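Binlow is a language school and translation office on the second floor of the old Stidodholm building, across from the bus station. We teach evening classes, prepare people for written exams, and translate everyday papers for families and small firms. Both sides of the business share one front desk and one phone number.

## How we started

The school opened in April 2000 with one classroom and a single course, English for adults who had recently moved to the area. In the first term most students came straight from work, so classes began at 6:30 p.m. and ended at 8:30. We still keep those hours for the evening groups.

The translation office came a few years later. Students kept bringing in letters from landlords, school forms and birth certificates, and teachers were helping with them in the breaks. We hired a translator for two mornings a week, then for five. In time the translation work needed its own room, and we took over the space at the end of the hall that had been used by a tailor.

For a while we also ran a branch at Dedside. It closed when the lease ended, and the students there were moved to the main school or to online groups. Some of the Dedside teachers are still with us.

## What we teach

We offer courses in English, Spanish, Romanian and Portuguese. English has the most groups, from complete beginners to an advanced writing class. Spanish and Romanian run at three levels each. Portuguese is taught at beginner level only, and it starts when enough people have signed up.

A regular course lasts 12 weeks, with two classes a week. We keep groups small enough that everyone speaks in every class. If a group gets too large we split it, and if it is too small we will call you and offer a later start or a place in another group.

This fall we have 141 students enrolled. Most are adults who work during the day. We also have a Saturday group for teenagers – it fills early, and there is usually a waiting list.

New students take a short placement test before they sign up. It has a written part and a ten-minute talk with a teacher. There is no charge for the test and you don't need to study for it.

## Translation office

We translate certificates, school records, leases, medical letters and business mail. The usual turnaround for a one-page document is three working days. Longer work is priced after we have seen it, so please bring or send the full document and not just the first page.

We don't give legal advice and we can't fill in government forms for you. We can translate the form and go over the wording with you so you know what is being asked.

Originals are returned on the day you bring them in. We scan them at the front desk and work from the scan.
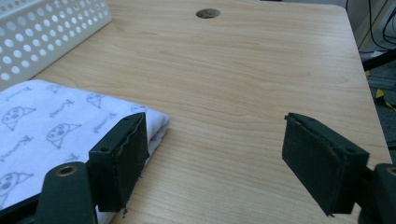 *A desk at Binlow, with a white perforated basket.*

## The Sârbu shelf

Our lending library is known as the Sârbu shelf, after the bookshop that gave us its remaining stock when it closed. It now holds 478 books, mainly novels, readers for learners and dictionaries. There are a few shelves of children's books in Spanish and Romanian as well.

Any current student can borrow two books at a time for four weeks. Former students may read in the library room but can't take books home. We accept donations in good condition, though we no longer have space for encyclopedias or old textbooks.

## Fees and enrollment

Course fees are due in the first week of the term. You can pay in full or in 3 equal parts. If you cancel before the second class we return the full amount, less the cost of any book you have written in. After that we can move your place to another term once, but we don't give refunds.

Enrollment for the winter term is open now. For the spring term it opens after the winter break – the exact dates are posted at the front desk.

## Visiting us

The front desk is open Monday to Friday from 10 a.m. to 7 p.m. and Saturday from 9 a.m. to noon. Use the side entrance after 6 p.m. The elevator is to the left of the main stairs. There is no parking behind the building, but the lot next to the bus station is free in the evening.

Page last updated September 23, 2024.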